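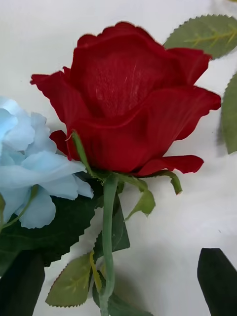
A red artificial rose with velvety fabric petals and a green plastic stem

An artificial rose is an imitation of a rose flower made for decoration. Most modern examples have cloth petals fixed to a plastic or plastic-covered wire stem. They are sold as single stems, in mixed bunches, and as loose heads for wreaths and hats. The term "silk rose" is still common in shops, although polyester replaced silk in all but the most expensive flowers during the twentieth century.

Materials

Petals may be polyester, cotton, velvet, silk, paper, or foam. Velvet and velvet-like fabrics are often chosen for red roses because the short pile deepens the color and hides small creases. Their cut edges can fray, and fine fibers may show at the rim of a petal when the flower is viewed up close. Polyester can be cut and sealed with heat, which leaves a cleaner edge but a flatter surface.

Stems and sepals are usually molded polyethylene. A seam may run along the stem where the two halves of the mold met. Many stems contain a steel wire so that they can be bent. Foliage is often made separately and may differ slightly in shade from the stem.

Construction

Petals are stamped from stacked sheets of fabric with a shaped die. Each layer has a hole in the center and is pushed onto a short plastic peg, smallest layer first. The inner petals are wrapped upward to form a cup, and the outer ones are pressed or curled so that they open outward. A molded calyx holds the layers from below and carries the sepals. In cheaper roses the head simply pushes onto the stem and can be pulled off again. Better ones are glued.

Makers generally offer three forms: bud, half-open, and full bloom. The half-open form keeps a tall center with a few outer petals turned back.

Local production

The Otamo workshop in Clirnholm made fabric roses for dressmakers and florists. It was founded by Cremilda Arruda, who cut petals by hand before buying a used press. A stock book from one August lists 2735 finished stems, of which 1793 were red. The workshop sold its dies to Vuviten, a ribbon company, which continued the half-open rose for 10 years. Sumeya Ejigu's study of the stock books is the main source on the business.

Use and care

Artificial roses are arranged on their own or with other imitation flowers, hydrangeas being a frequent choice. Dust is removed with a soft brush or a hair dryer on a cool setting. Velvet petals should not be soaked, as the dye may run and the pile may mat. Strong sunlight fades red fabric faster than it fades the plastic parts.

See also
Artificial flower
Millinery
Paper flower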